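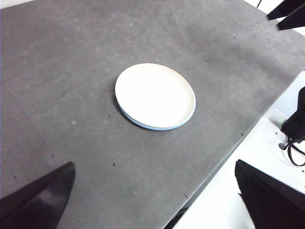 Geschirr, das bleibt – Projektbericht von Melaniia Lysenko

Mein Thema klingt winzig: ein heller, flacher Teller mit blassblauer Unterseite. Ich wollte wissen, wie wenig Farbe ein Alltagsgeschirr braucht, und ich war sofort Feuer und Flamme! Der Arbeitstitel »Woltix« stand schon im April fest, lange vor der ersten brauchbaren Skizze.

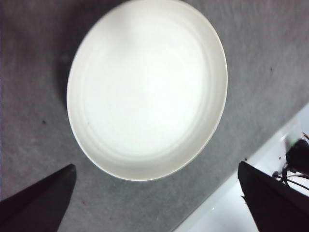
Bei der Form habe ich am längsten gezögert. Sechs Profile habe ich gezeichnet, mal fast Schale, mal ganz flach. Am schönsten finde ich einen schmalen Rand, an dem sich das Licht fängt – da könnte ich ewig hinschauen. Für die Farbproben gingen ungefähr 30 Stunden drauf, und fast alle Blautöne waren mir zu laut.

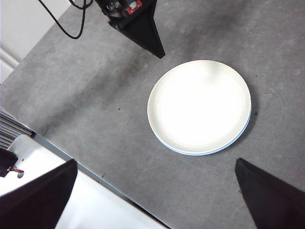

Grau als Untergrund war ein Glücksgriff! Auf Weiß verschwindet so ein cremiger Ton völlig, auf Grau wirkt er warm, und auch der Schatten gehört plötzlich zur Form. Das blaue Band sieht man nur als schmale Kante unter dem Rand, und genau das mag ich so.

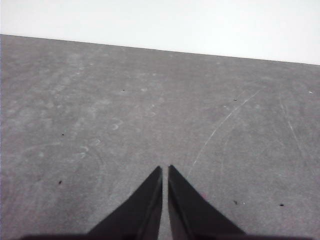
Warum kein Dekor auf der Innenseite?
Weil dort das Essen liegt und die Fläche ruhig bleiben soll.

Als Nächstes kommt eine Tasse dazu, mit demselben Blau unter dem Boden.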